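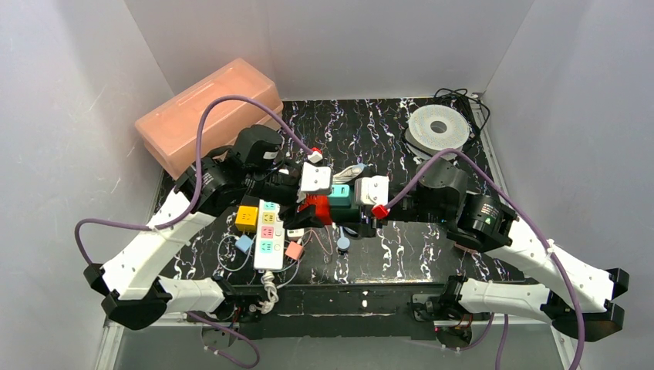 4. Grabación de demostraciones con dos brazos

Esta sección da por hecho que la estación Wirnell está montada y calibrada (sección 3). Si se ha saltado la calibración porque «ayer iba bien», vuelva atrás; le esperamos.

4.1 Antes de grabar

1. Abra Famora y cree una sesión nueva. Póngale un nombre que entienda otra persona. «prueba_final_buena_2» ya está cogido.
2. Compruebe que los cables de cada muñeca pueden seguir el recorrido completo del brazo sin tensarse. Lleve ambos brazos a mano hasta sus extremos.
3. Reparta los objetos por la mesa. Mezcle cables, adaptadores y piezas pequeñas, y resista el impulso de ordenarlos: el modelo tendrá que vérselas con mesas como la suya.
4. Lleve los dos brazos a la posición de reposo y espere a que el indicador de Famora pase a verde.

PRECAUCIÓN: No meta las manos entre las pinzas con los motores activos. La parada de emergencia funciona muy bien, pero los dedos no traen repuesto.

4.2 Grabar un episodio

1. Pulse Iniciar y espere 2 segundos sin mover nada.
2. Ejecute la tarea a velocidad constante. En los pasos de una pinza a otra, no abra la primera hasta que la segunda haya cerrado del todo.
3. Si se le cae un objeto, recójalo con el brazo y siga. Los tropiezos bien resueltos también enseñan.
4. Vuelva al reposo y pulse Detener.
5. Marque el episodio como válido, dudoso o descartado. «Dudoso» no es un cajón para el cansancio.

Nota: cada tanda consta de 54 episodios. Descanse cada 15 y cambie entonces la disposición de los objetos.

4.3 Problemas frecuentes

El episodio sale vacío: se pulsó Iniciar dos veces. Le pasa a todo el mundo, incluido quien escribió el botón.

Los brazos se detienen a media tarea: revise los conectores de las muñecas y repita el paso 2 del apartado 4.1.

Error de sincronía: reinicie Famora. Si aparece tres veces seguidas, envíe el registro a Tyson Lavoie, de soporte de Prudholm, con el nombre de la sesión en el asunto.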